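How to wash a wool blanket without ending up with a tea towel

Wool blankets are sold with a care label that says, in effect, good luck. Mine came from a Wernance market stall and smelt of other people's attics, so airing it was never going to be enough. The method below has seen me through 17 blankets and one regrettable poncho.

Before you start

Shake the thing outdoors, upwind of anyone you like. Check it for moth holes and darn them now – a small hole goes in and a large one comes out. Then weigh it. Wool drinks water, and a blanket that fits the drum dry may be a sulking boulder by the rinse.
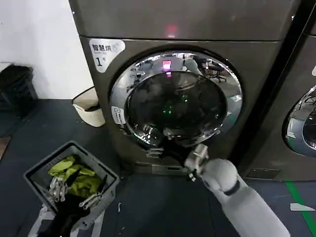
Choosing the soap

Use a liquid made for wool. I buy Guter, which has no scent to speak of, but any mild one will do. Ordinary powder is too harsh, and fabric softener leaves wool feeling like a damp dog. Half the dose on the bottle is plenty.

The wash

1. Fold the blanket loosely and lay it in evenly.
2. Pick the wool programme, at 20 degrees if you have it.
3. Turn the spin right down.
4. Go away. Hovering has never helped a blanket.
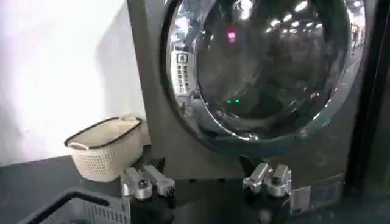 If yours has a fringe, plait it in loose bunches first and tie the ends with cotton. I skipped this once and spent an evening with a comb and a bad temper.

Drying

Roll it in towels and kneel on the roll. Then spread it flat over a rack, tug it square and leave it well away from the radiator.

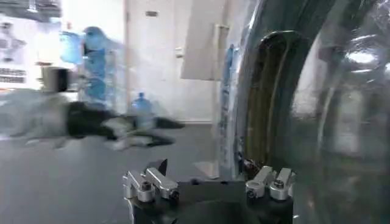
Turn it over at bedtime and again at breakfast. A thick one can take two days, or most of May in my back bedroom. Put it away only when the folded edge feels as dry as the middle.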